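Storage and small parts > tall tubes, what do you keep in yours

fhadgu
Posted 27/08/2022
Right, quick one. I've got a load of long thin stuff, knitting needles mostly, skewers, couple of paintbrushes, and it all lives in a drawer that wont shut. Want to print upright tubes with a cap. Anyone done it? Do they fall over? Fuad

peg_and_dowel
Yes they fall over. Next question

fhadgu
helpful cheers

mossbank
Depends on the bottom. Mine have a wider ring glued on, stay up fine on the worktop, less fine on the windowsill. How tall are you going?

fhadgu
200 mm inside. Longest needles are a bit under that, the really long ones can stay in the drawer.

peg_and_dowel
Then buy a poster tube and cut it down. Ten minutes with a bread knife. I don't see why everything has to be printed these days, it takes all night and then the layers split when you drop it.

mossbank
Cardboard goes soft in a kitchen though. Had two on top of the fridge and they both went furry

peg_and_dowel
Dont keep them on the fridge then

katia_g
Mine are printed, had them since January, none split so far. Pellegrini pattern, the one with the triangles all over the wall. Couldn't tell you if the pattern makes it any stronger, I just liked it. Prints slow. Walls come out thin enough that you get a bit of light through with white.

fhadgu
That's the look I'm after. Did you do the cap in the same file?

katia_g
Separate. Cap first time was too tight, had to get it off with a tea towel and swearing. Scaled it up a touch, then too loose. Third go ok. Print the cap on its own before you waste a night on the tube!!

peg_and_dowel
So three caps and a night's printing. For knitting needles.

katia_g
For knitting needles yes. And spaghetti in the other one

mossbank
Is spaghetti ok in printed stuff? I thought crumbs got in the lines and you cant wash it properly. I wouldn't.

katia_g
It's in its own bag inside the tube. Calm down

tallboy18
What filament? I used Bresora white for a pencil pot and it came out shiny, hated it. Changed to Estska and its much flatter looking.

fhadgu
Got half a reel of Estska in the cupboard so that settles that. Anyway went ahead. White tube, red cap because red was what was left on the other spool, beige ring for the foot. Triangles all the way up. Took 18 hours, did not sleep well with it going.
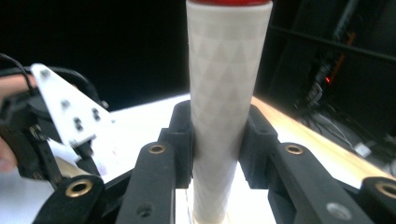
Next one I'm making the foot wider, mossbank was right about that, and I might do the cap in beige as well so they look like a set. Needles are still in the drawer, havent had a minute.

mossbank
Told you re the foot. Put a bit of felt under it too if it's going on a shelf

tallboy18
keep the red, looks good. Beige lid on a beige foot is a bit dentist

peg_and_dowel
Will admit its nicer than a poster tube. Still wouldnt wait 18 hours for it

katia_g
Ooh lovely. Is that the Pellegrini one or did you draw your own?

fhadgu
Drew my own in Trondale, yours wouldn't open on my laptop, kept saying file damaged. Can put it up if anyone wants it. Cap needs a tweak first

katia_g
Yes please, the cap especially. Katia Grasso on the file swap page if you want to send it there

mossbank
Me too but can you do one shorter, got crochet hooks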